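Week 4: How People Sort Things
Notes for the Wednesday group, Intro to Everyday Thinking
Edileuza Pimentel

Last week we got as far as the idea of a category and then ran out of time (my fault, I got carried away with the birds!). So we pick up right there. What are we doing when we say two things are "the same kind"?

The old answer, the one you probably met in high school, is the rule view. A category has a rule, and a thing either meets it or doesn't. A triangle has three sides, done. It works beautifully for triangles, and for chess pieces, and for some legal terms. Then try it on "toy". Or "furniture". Is a rug furniture? Is a lamp? Ask the person next to you before you read on – I promise you'll disagree about at least one of them.

The second answer is the best-example view. We carry around a sense of the typical member, and we judge new things by how close they come. A chair is very good furniture. A rug is a bit of a stretch. What I love about this view is that it explains why we're quick with some items and slow with others, even when we end up giving the same answer.
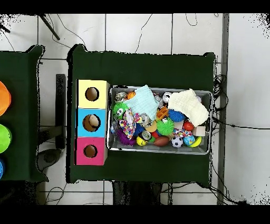

Fig. 1. Three boxes and a bin of mixed toys, balls and cloth. How many ways could you divide up the bin?

A word on the Lutell reading. It's long, and you only need sections 2 and 4. Section 2 covers grouping by look (color, shape, size) and section 4 covers grouping by use. Watch for the place where the author slides from one to the other without saying so. Volkan Kozan caught it in October and we argued until the lights went off in the hallway.

Grouping by use is where things get lively. A towel and a sponge look nothing alike, yet most of us would keep them together without a second thought. Then there are goal-made groups, the ones we build on the spot: things to grab in a fire, things to take to the beach. They have no name in the dictionary and they fall apart once the goal is gone, but people build them quickly and agree on them surprisingly well.

Terms to know: rule view, best-example view, typicality, goal-made group, fuzzy edge.
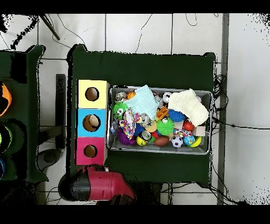

For next time

1. Pick a drawer at home. Write down how it's sorted now, then sort it a second way. Keep both lists.
2. Write up to 50 words on the item that gave you the most trouble, and bring it with you.
3. Read the short Cerov piece on children's groupings. Skip the appendix unless you enjoy tables (I do).

Questions about the reading can go to me or to Volkan before class.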